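About Pumton Kitchen School

Updated Tuesday, February 18, 2025

So, who are we. Small school, one long corridor, two teaching kitchens. Evening and weekend classes mostly. We teach the part of cooking that comes after the cooking: washing up, racking, drying, putting away, keeping a kitchen you can stand to walk back into the next morning. Also some actual cooking, see the class list.

Xiuying Shao started it with one sink and a borrowed room over the Feng bakery. Classes of four or five. People kept asking could they bring a roommate, a son, a mother in law. We moved to the present building when the stairs got to be too much with crates of plates.

How we teach it. You get a station, you get a counter, you get a rack. No lectures past ten minutes. Xiuying Tian runs the Monday beginners and she will have you loading before your coat is properly off. Tall things at the ends, plates in the tines, nothing leaning on anything that chips. Cups get a whole evening of there own. Paper ones too, because every home and office has a stack of them and they end up in the rack, the sink, the windowsill, everywhere.

Storage is under the counter where we can manage it. Frees up the top for work. Bending down takes getting used to, we know, and there's a stool if your knees complain, just ask.

Cups and racks, under-counter:

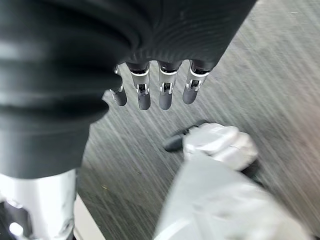
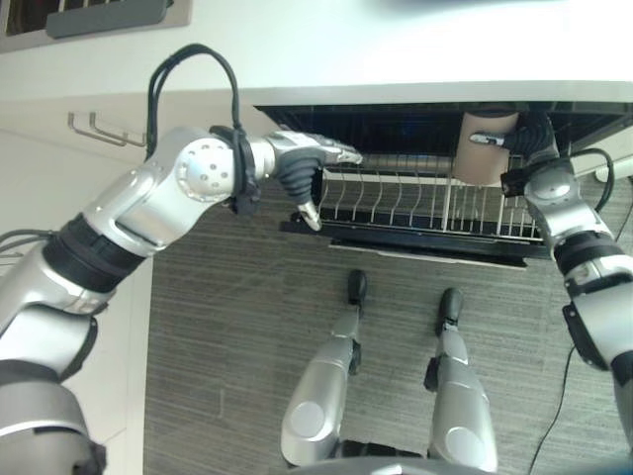

Tekle Berhe wrote to us after the spring course that he had been stacking bowls face up for thirty years and his wife had been quietly turning them over the whole time. He also wants us to say more about drying, says one evening is nowhere near enough, and that the rack at his place still gets emptied only when it's full. Fair. We've added a second drying night, same price.

Who's here. Xiuying Shao, head of school. Xiuying Tian, beginners. Setareh Safavi, small kitchens and shared kitchens, also the phone. Lanying Lu does knives and boards and keeps the bookings straight.

Sizes and numbers, people ask. 17 stations across both rooms. 561 people through the doors last year, not counting open days. Office groups welcome, we did three for Multis and would happily do more.

What to bring: apron, closed shoes, a towel you don't care about. Hair tied back. We have gloves but the mediums run out fast. Please don't bring your own knives unless you're on Lanying's course, and then wrap them.

Parking is behind the building, enter from Derura Street, not the front. The gate sticks. Push low down.

Kitchen 2 is closed the last week of February for new taps. Beginners move to Kitchen 1 that week, same time, everbody else will get an email from Lanying.

Bookings and questions: call the office, ask for Setareh, extension 943. Leave a message if it rings out, she's probably at a sink.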